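Dandovgate is looking for home collectors: small objects round

Paid, part-time, in your own home. Applications close at the end of December.

Dandovgate records people doing ordinary household tasks with hand-held grippers. The recordings become training examples for Okus, a learning system that is meant to pick up, sort and put away things found in a normal home. We have finished the kitchen and laundry rounds. The next one covers small and awkward objects: jewelry, keys, cords, buttons, coins and similar items. We need 41 collectors for it.
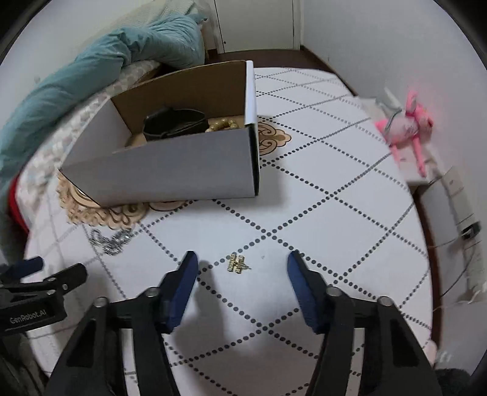 Home session, small objects round: an earring between the open fingertips.

What you will do

You hold the gripper and use it to move items from a flat surface into an open box, or out of the box and onto the surface. One pickup and placement counts as one example. The full round needs 3000 accepted examples from each collector, which you can spread over as many days as you like inside the round. Sessions last 60 minutes, with breaks when you want them.

You choose the room. A bed, a table or a desk will do. Please leave the room the way you normally keep it. We do not want bare backgrounds, and we do not want every home to look the same. Do move mail, family photos and anything with a name or address on it before you start.

Items should vary in shape. Chains are hard for the system and we have too few of them, so collectors who can lay out several at a time, tangled or straight, are especially welcome. Rings, single earrings and small charms are also on the list. Costume jewelry is fine. Do not use anything you would be upset to scratch.

Missed grasps and drops are part of the data. Keep recording, pick the item up again and go on. Only stop if a person or pet comes into view.
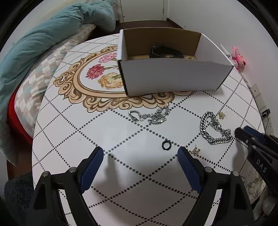

Pay and equipment

The round pays $700 on completion. If you leave early, you are paid for the accepted examples you have sent in. Grippers, chargers and a shipping case are lent free of charge. Uploads go through the Molell app, which needs a phone and a home internet connection.

Who can apply

You must be 18 or older and able to grip and lift with at least one hand for the length of a session. No technical background is needed. Everyone takes a short online training, and your first session is checked by the Hyun review desk before you continue.

How to apply

Fill in the collector form on the Dandovgate careers page and choose "small objects" from the list. Tell us which room you plan to use and what items you have. New collectors start on a Monday. We answer all applications, including the ones we turn down.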